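Home | Notebook | Drying trials | Log in
2 min read

19 Oct 2019

Glue-up trials, hide glue vs the Cavness fish glue. Dremholm batch finally arrived, bag torn at one corner but contents fine I think. Soaked overnight, strained twice. Still lumps. Aníbal Carvalho says I rush the soak and he's right.

Open time on the fish glue much better, 11 minutes before it skinned. Hide glue gelled before I had the second clamp on. Shop too cold again.

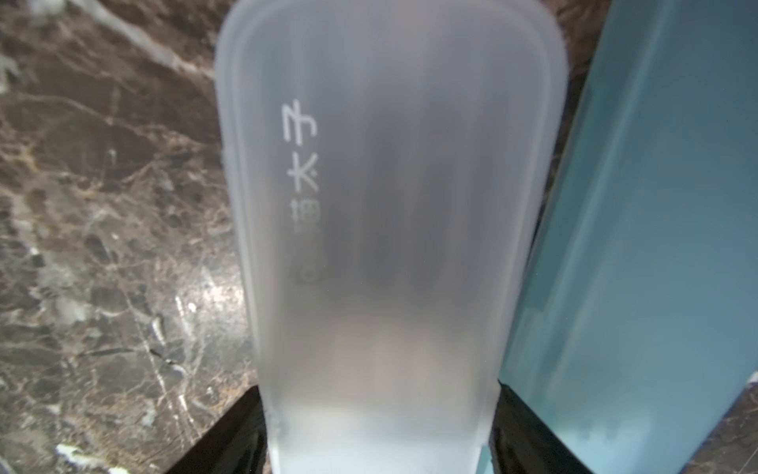
Pull tests

Peak loads, maple to maple:
hide 3,522
fish 3,693
Difference is smaller than the scatter in September so dont get excited. One fish joint let go at 348, starved, my fault, clamped way too hard. Left it out of the peaks, kept the peices in the Madigan box.

Plywood next, end grain sized first this time.
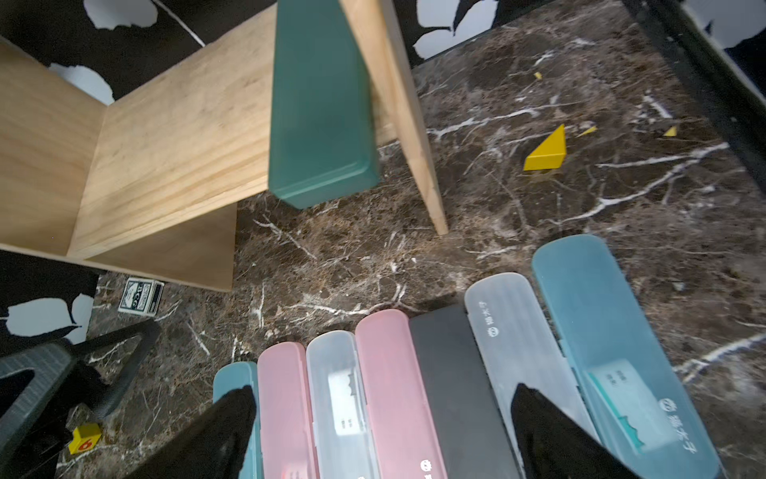

Sizing coat should be thin, one part glue to a lot of water, let it go tacky then the full coat. Brullavon sheet says skip it on soft stock. Not convinced. Do both, label them THIS time.

To do: thermometer for the pot. Ask Aníbal re the load cell, zero drifts after lunch. More maple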